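Trotik

A short story

1. The label

The club met in the room behind the metal shop. Hanneke Bakker kept the log, because her printing was the neatest, and she wrote everything in the present tense. The arm is called Trotik. The label is blurry on the wrist feed. There are smudges under the label.

"Leave the smudges out," said De Haan.

She left them in.

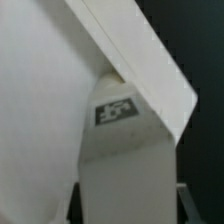 2. The block

The Larnico round allowed 700 seconds. The task was to close on a white block with a square marker on it, lift it from its holder, and put it back. In practice Trotik had done this 4 times out of 6. The other two runs had stopped with the fingers open on either side of the block — no error code, no movement.

De Haan blamed the marker code. Hanneke read back through the log and found that both stops came after someone had shut the door. 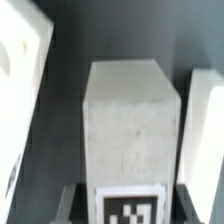

Last changed: April 12, 2020

She loosened the cable clamp, moved it one hole to the left and tightened it. Then she asked De Haan to shut the door.

He shut it. Trotik waited at its start position. The timer on the laptop read 700, then 699.

Hanneke wrote: The door is closed. The fingers are open. She held the pencil over the next line and watched the arm.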